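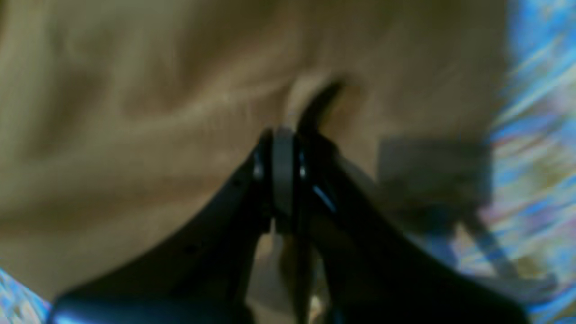
Gernow Playhouse to stage one-actor show drawn from lighthouse logbooks

December 2025

The Gernow Playhouse will open its spring season in March with "The Lamp Room," a one-actor play based on the logbooks of a lighthouse keeper at Cudham Point. The theater announced the production this week along with the rest of its spring schedule.

The play runs 70 minutes without an intermission. It will have 12 performances in the Playhouse's studio, a black box space that was used mostly for rehearsals until last year. A touring version is planned for schools and libraries later in the spring.

The logbooks cover a single winter in the 1890s, when the supply boat could not reach the station and the keeper was left there alone after his assistant fell ill and was taken ashore. Most of the entries deal with oil, wind and visibility. As the winter goes on they get longer, and the keeper starts addressing them to a brother he had not spoken to in years. The station's official records make no mention of the quarrel.

The books were kept for decades in a storage room at the Cudham Maritime Library, which had cataloged them as weather records. A library intern noticed the personal passages while scanning the pages for an online collection. The library has since published the scans, and the play's script uses the entries almost word for word. The order has been changed in places, and several weeks of routine readings have been cut.

Nullano, the company producing the show, is known for small-cast work taken from letters, court transcripts and other documents. Its last production at the Playhouse, a two-hander built from the minutes of a failed mill strike, sold out its run and later moved to a larger house. The company said the new piece will use no recorded voices and very little music. The actor will speak the brother's few replies as well as the keeper's entries.

The set is a desk, a stool and a section of iron stair. Lighting will come mainly from a single rotating source above the stage, which the company has been testing with audiences at open rehearsals. Playhouse staff said signs in the lobby will warn ticket holders about the moving light, and one performance will be given with the lamp fixed in place for people who are sensitive to it.

The production is supported by a grant from the Ogundipe Fund for New Drama, which backs first stagings of plays by regional companies. The fund has also paid for a printed edition of the script. A first run of 200 copies will be sold at the box office, with a short introduction on the logbooks and a map of the station as it stood at the time.

Tickets are $27, with reduced prices for students and seniors at all matinees. Seating in the studio is unreserved, and latecomers will not be admitted once the show has started. The Cudham Maritime Library will display two of the original logbooks in the Playhouse lobby for the length of the run. Viewing is free during box office hours, and a theater ticket is not required.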